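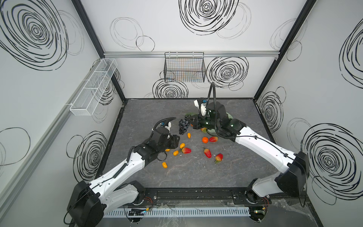 Grapes, strawberries, a tangerine and the little yellow-orange ones, all artificial.

Stetlow Artificial Fruit: your questions answered

We love artificial fruit and we get asked about it a lot, so Annelies Zaugg and Emanuel Iordache have gathered the questions that land in our inbox most often. If yours isn't on the page, send it over. We enjoy the odd ones!

Choosing your fruit

Is it all life-size?
Mostly, yes. Strawberries, tangerines, lemons and plums are made to match a decent specimen from the greengrocer. Grapes come as whole bunches and vary a bit from batch to batch. Melons and pineapples run slightly small, and if you're putting one next to real fruit it's worth asking us for measurements first.

What are the small yellow-orange oblong ones?
Our most-asked question, and we have no firm answer! Some customers buy them as kumquats and others are quite certain they're mini tomatoes. They look right in a fruit bowl and just as right in a play salad, so call them whatever suits your kitchen. We list them as "small oblong, yellow-orange" and leave it there.

Which fruits should I start with?
Begin with one dark thing, one bright thing and a handful of small things. A bunch of dark purple grapes does wonders for everything near it, a round orange tangerine shows up from the other side of the room, and strawberries with their green caps fill the gaps beautifully. You can make a lovely bowl with just those. Buy more strawberries than you think you need - they vanish into an arrangement.

Can I buy single pieces?
Yes, everything except the loose berries, which come in bags. There are 398 pieces in the current list, counting each colour separately, and you're welcome to order one of anything.

Do you sell leaves on their own?
We do, in vine, citrus and strawberry. A few green leaves tucked in beside the grapes make a surprising difference. The vine leaves have a wire in the stem and can be bent about.

Arranging and displaying

How do I stop a bowl looking fake?
Mix your sizes, turn the pieces so they don't all face the same way, and let a few sit outside the bowl. A strawberry on its side looks far more natural than one stood to attention. Emanuel's method is to tip the whole lot out on the table, push it about for a minute and keep whichever bit looks best. Annelies places every single piece by hand. Both bowls come out well, annoyingly for each of them.

What sort of plate or bowl works best?
Pale and plain is hard to beat. A light green or white plate lets the reds and oranges do the work. Heavily patterned china can be gorgeous too, but go easy on the number of colours in the fruit. If you want height, scrunch some tissue paper in the bottom of the bowl and you'll need much less fruit to fill it.

Will it look all right on marble or a marble-effect top?
It looks wonderful! Grey and white surfaces make bright fruit really glow. The only one to watch is the frosted green grape, which can look rather washed out. Go for the dark bunch.

My tangerines keep rolling off. Any tips?
A tiny dab of white tack underneath. Peel it off before storing, or it picks up fluff and gets harder to remove. The Truvel tangerine has a flattened base and stays where you put it, though it's a touch less round to look at.

Can I mix artificial fruit with real fruit?
You can, and people do it for parties. Keep the real pieces on top where hands will reach, and tell your guests. For longer than a day or so we'd keep them apart, as ripe fruit leaks.

Play kitchens, classrooms and sorting games

Is it suitable for toddlers?
Please choose from the Pletinlow play range for anyone under 3. The display fruit has small parts, including strawberry caps and individual grapes that can be pulled off a bunch with enough determination. The same goes for dogs.

What are good sorting games to play with it?
So many! Sort by colour, by size, by "things with a green top". Put a plate at each end of the table and race to fill them. Children from 4 up usually like a shopping list, with the fruit scattered across the table to be found and ticked off. Older ones enjoy closing their eyes and naming a fruit by touch - the strawberry is easy, the plum and the nectarine cause arguments.

Do you do a classroom set?
Yes, the Jasińska box, order code 1315. It has berries, citrus, grapes and a few of the small oblong ones, in a lidded tub with a picture list inside the lid. Spare pieces can be ordered at any time.

Cleaning and storing

How do I clean it?
Dust with a soft dry paintbrush. For sticky fingerprints, use a barely damp cloth with a drop of washing-up liquid, wipe again with plain water, and leave to dry on a tea towel. No dishwasher, please, and no soaking. Water gets in at the stem and takes ages to come out.

Will the colours fade?
In strong sun, yes, and reds go first. Move the bowl off the windowsill in summer, or swap the pieces round every few weeks so they age together.

How should I store grapes?
Hang them from a hook by the stalk, or lay the bunch loosely on top of everything else in the box. Bunches kept at the bottom get flat on one side. If a grape comes off, push it back on to its peg with a tiny bit of clear glue.

Orders

When do the new fruits arrive?
New pieces come in every August. This year we're hoping for figs, and Annelies has been asking for a decent gooseberry for ages.

Can I send something back?
Yes, as long as it's unused and has its label on. Email us first and we'll send you the returns address.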